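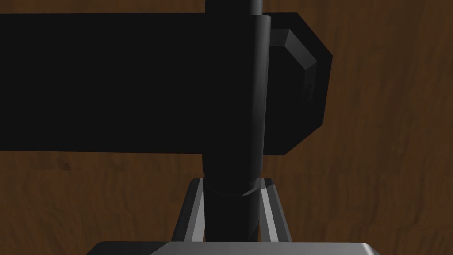
Konora wants 2,525 households to sign up for its draught-proofing scheme by July. So far it has 186. The firm says bills will fall by 12 per cent, but hasn't published the tests behind that figure.

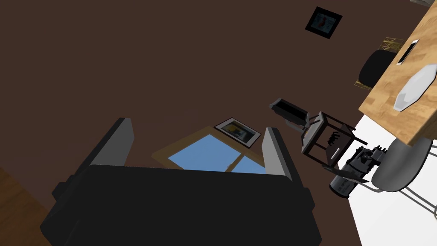
A window with a light wooden frame.
The fitting fee isn't refunded if the savings never show up, and the guarantee leaves out older doors.

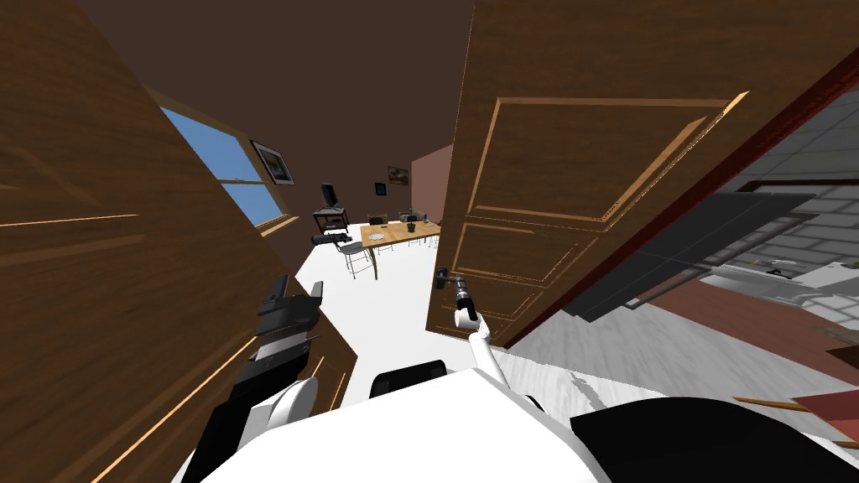

Agata Grasso said she would wait for a full winter's bills before paying anyone a penny. Sign-up closes on Friday.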